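This site uses cookies to remember your settings. Accept | Manage

Recording Demonstrations for a Two-Arm Kitchen Table Setup

By Gráinne Nic Aodha
Updated July

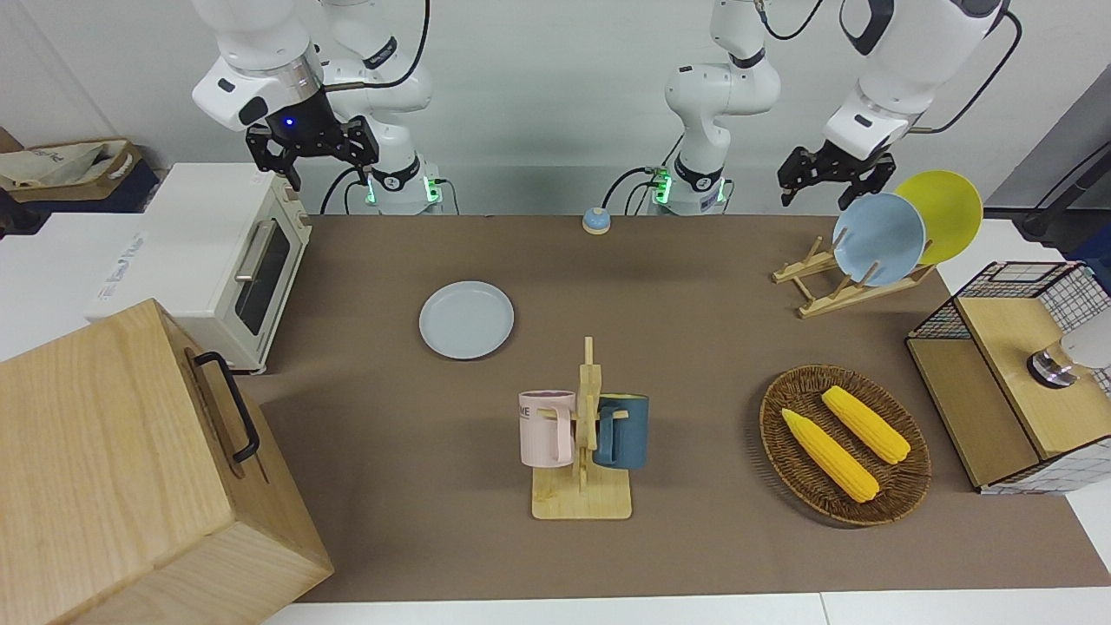 Tabletop with mug tree, dish rack and corn basket, both grippers over the table.

These steps cover one recording block for the Molport task set. They assume both arms are calibrated and the fixed camera is mounted.

1. Open a new block in Bavard. Enter the task name and operator initials. Leave the notes field blank until the end.

2. Move both arms to the start pose, grippers open and pointing down. Check the ring lights at the two bases. Do not start if either one is not green.

3. Place the objects. The mug tree goes near the operator side, the rack on the right with its plates upright, the basket in front of the rack. Shift each item a few centimeters between episodes. Keep the large items inside the camera view.

4. Read the task line aloud, then record. One episode is one task, for example "put the plate in the rack." Move at an even pace. Long pauses get learned along with everything else.

5. Stop when the gripper has let go and backed off – not before. Mark the episode good, failed or discard. Keep failed episodes if the arm recovered from the mistake.

6. Every eight episodes, swap the starting places of two objects and save a still.

The target is 300 episodes per task. Our first plate set had 158 usable ones, and the trained policy missed the rack whenever the plate started close to the back edge. Eoin Quinlan added more than 4 extra layouts for that area, and they are now in the Lynch layout file.

Before closing the block, play back the first and last episodes at normal speed. If the camera has shifted between them, open a new block and log the change in the notes field.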